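Teaching a Robot Arm a Household or Workshop Chore: Tips From Someone Who Expected Less Hype

Stistero Workshop Pages - Tips and Fixes

Every brochure for these machines says you can show the robot a job in an afternoon and walk away. I have been showing robots jobs at the Dridton shop for a while now and I have yet to walk away. The tips below will save you some time. They will not turn the thing into a helper you can trust with the good dishes.

Pick a dull job

Moving trays from a table to a bin is a good first task. Folding a fitted sheet is a terrible one, whatever the video showed you. If you can't do the job yourself in thick gloves with one eye shut, leave it for later.

Hand guiding or remote control?

Hand guiding means you hold the arm and push it through the motion. It's fine for wiping a counter or anything else with one path. The trouble is that you end up leaning into the camera's view, and your elbow gets recorded along with the work.

Remote control keeps you out of the way, but you lose the feel of things. I squeezed a carton flat on my first try because the handset gave me no hint that I was squeezing. Go slow near the grab and near the release. The long swing in between can be quicker.

Stop when you get sloppy

The Stüber handbook asks for 500 demonstrations per task. I did 640 on one job and the last stretch was junk, all of it recorded after lunch when I was bored. Tired hands teach tired habits. I now quit after 14 in a row, get a drink, and throw out any run where I fumbled and recovered by luck.

Fumbles you fixed on purpose are another matter - keep a few of those. A robot that has only seen perfect grabs has no clue what to do after a bad one.

Move things a little between runs

Slide the bin a hand's width. Turn a tray. If everything sits on tape marks every time, you have taught the robot where your tape marks are. I had a lovely success rate once, right up to the morning the floor got mopped and the bin went back slightly crooked.

Raise the bin and fill the bottom

A deep bin on the floor is hard work for a remote operator, who has to reach down past the rim without seeing much. Set it on a flat cardboard box. Then put another box inside so the parts land near the top. It's cheap and it looks silly, and I'd try it before paying for a longer arm. Two matching trays side by side on the inner box make a layout you can judge at a glance.

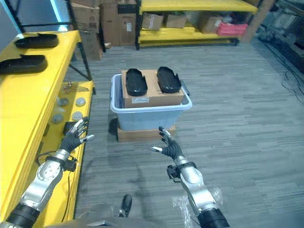 Watch the cables

Check for slack at the wrist before each session, with the arm stretched as far as the job needs. A loop that hangs beside the table can catch on a corner. Hook-and-loop straps do the job. Zip ties are a pain the first time you need to swap a camera.

Keep a notebook

Write down who drove, what was moved and what went wrong. The Odidau software saves a file for every run and names it something useless. I once went looking for a bad one among 1,847 of them with no notes at all, and I don't recommend it.

Test it on somebody else's setup

Before you believe a success rate, let another person lay out the parts without telling you how. Mine dropped badly. Ask any salesman to let you do the same with his demo, and bring your own trays.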